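Finishing a long table for a shared dining room: oil or poly?
Forum: Finishes and Refinishing

mapleknot
Posted in January

We are putting a long table in the common dining room of our building and I have to decide on a finish before the end of the month. The top is glued up and sanded to 180. It will get used for lunch every day and for homework most evenings. Kids, hot mugs, somebody's bike helmet, all of it.

I did my last table in hardwax oil and liked the feel, but that one only has two people eating at it. My neighbor Kamrul Dewan wants water-based poly because the building pays for his time and he doesn't want to be called back every spring.

The room has a light floor and I want the top to stay close to that color. I don't want it going orange. The table is on the left side.

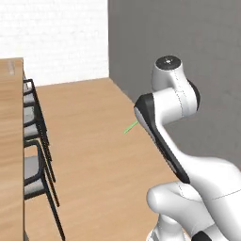
Long table with the chairs along one side, light floor, white back wall.

Budget for finish is 300 and I would like to have some left for pads.

dustyrabbet
Poly. Three coats, satin, done. Oil in a shared room is a hobby you are giving to other people. They won't wipe up the ring and they won't tell you about it either.

okra_and_ash
Disagree with dusty. I look after two tables in a church hall, both oiled, both nine years old. When one gets a bad spot I scuff that spot and rub in more oil, and it takes me twenty minutes. When poly goes, it goes in a patch by somebody's elbow and then you are stripping the whole top. I have done that once and won't do it again.

dustyrabbet
Nine years with you looking after them. Who looks after this one?

okra_and_ash
Fair question. mapleknot, who does?

mapleknot
Probably me. Kamrul if I move.

sshenoy
What species is it? You left that out and it matters for the color. On a pale wood, oil-based poly will yellow and you will see it inside of a year. Water-based stays clear but can look a bit flat. Some of the hardwax oils come in a version with a little white in it that holds the raw look. Test it on an offcut first. The white can settle in open grain and you may not like it.

Also, stop at 150 if you go with oil. 180 is fine for poly.

mapleknot
Ash. I have plenty of offcuts from the ends. I'll do four boards, two of each, and put coffee on them overnight.

People will sit fairly close to the edge, so most of the wear will be in the first foot or so of the top and the middle will hardly get touched.
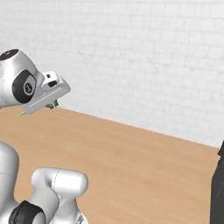
That was my argument for oil, since I could redo the edge by itself and leave the middle alone. Kamrul says the edge would end up a different shade and everyone would see it.

okra_and_ash
It does for a few weeks, then it evens out. Buff it wide and feather it in.

dustyrabbet
It evens out on your tables. Ash shows everything.

layug55
I have used the Fallell water-based on ash, satin. No complaints on color. It dries fast, so work in strips the full length of the table and don't go back over it. I did one coat on a warm afternoon and had lap marks I could feel with my hand. Sanded it back with 300 and started over.

Whatever you pick, do the underside too. Same number of coats. A friend skipped it on a long top and it cupped by the first winter.

mapleknot
Underside is on the list. Thanks for the strips advice.

mapleknot
Update. Test boards have had coffee, red wine and a wet glass on them overnight. Both poly boards wiped clean. The plain oil board has a faint ring from the glass and a darker mark from the wine. The oil with white in it has the wine mark but no ring I can find. On color I like the white oil best and the poly second. Plain oil went too yellow for me.

sshenoy
How long did the oil cure before you put the wine on?

mapleknot
Four days.

sshenoy
Too soon. Give it at least two weeks and run it again. Four days tells you very little about a hardwax oil.

dustyrabbet
And where does everyone eat for those two weeks?

mapleknot
Same place they eat now, upstairs. I'll rerun the oil boards and post what I get. If the wine still marks, I'm going with poly and Kamrul can say he told me so.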